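Fukard Opens Applications for Evening Produce Market Stalls

Growers and home-scale food makers can apply through the end of May

Fukard today opened applications for its second season of evening produce markets, which will run in the covered yard behind the Planix building. The markets open at 4:30 p.m. and close at 8 p.m., with fruit, vegetables, eggs, bread and preserves on sale.

Last season's markets drew 3,097 visitors. Stallholders asked for longer trading hours and an earlier load-in, and both changes are in place for this year. Vehicles may now enter the yard from 2 p.m. – the side gate on Gu Lane stays locked, so all unloading is through the main entrance.

"Most of our shoppers come straight from work and want something for dinner," said Zihan Ye, market manager at Fukard. "Last year we ran short of fruit before seven on most evenings. We would like to hear from orchards in particular, including small ones that only have pears or plums for part of the season."

A standard stall is 6 feet wide and comes with a table, a canopy and one power outlet. Double stalls are available to growers who bring their own second table. Applicants may share a stall if both names are on the form. Anyone selling by weight must bring a scale that has passed inspection within the past year.

The season's price board will again be printed by Jaltero and hung at the entrance. Stallholders set their own prices and send them in by noon on market day. Prices received later can be chalked up at the stall.
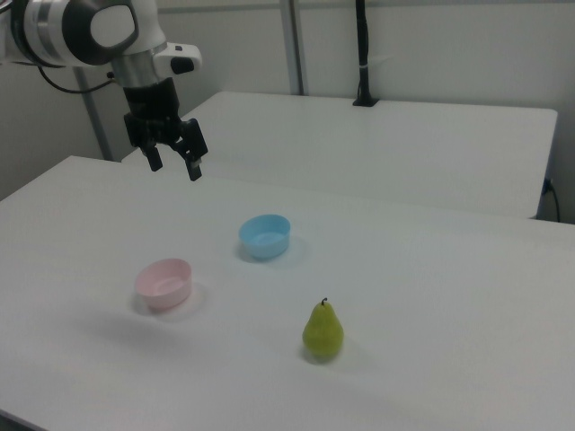
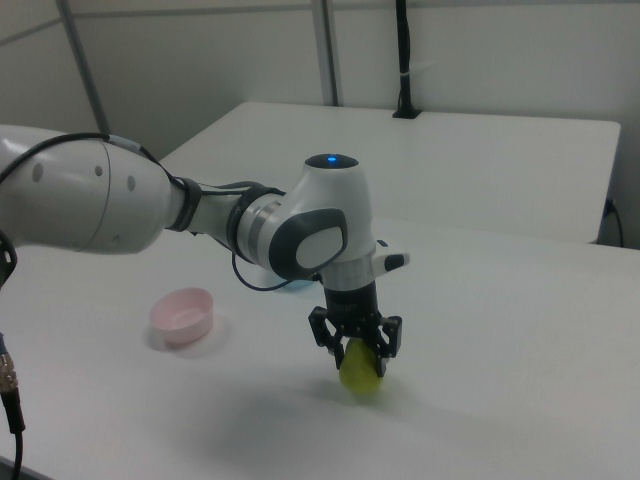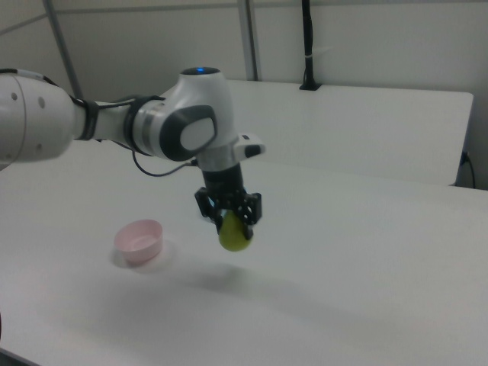
Fukard received 231 stall applications last season and expects a similar number this year. Places are offered first to growers within the county, then to bakers and preserve makers. Applicants who are turned down for the full season can ask to be placed on the list for single evenings, which tend to come up in late summer.

Application forms are available at the Planix front desk and on the Fukard website. Completed forms need a copy of the seller's permit and a list of what will be sold, month by month. Decisions will be sent by email in June.

Media contact: Zihan Ye, Fukard market office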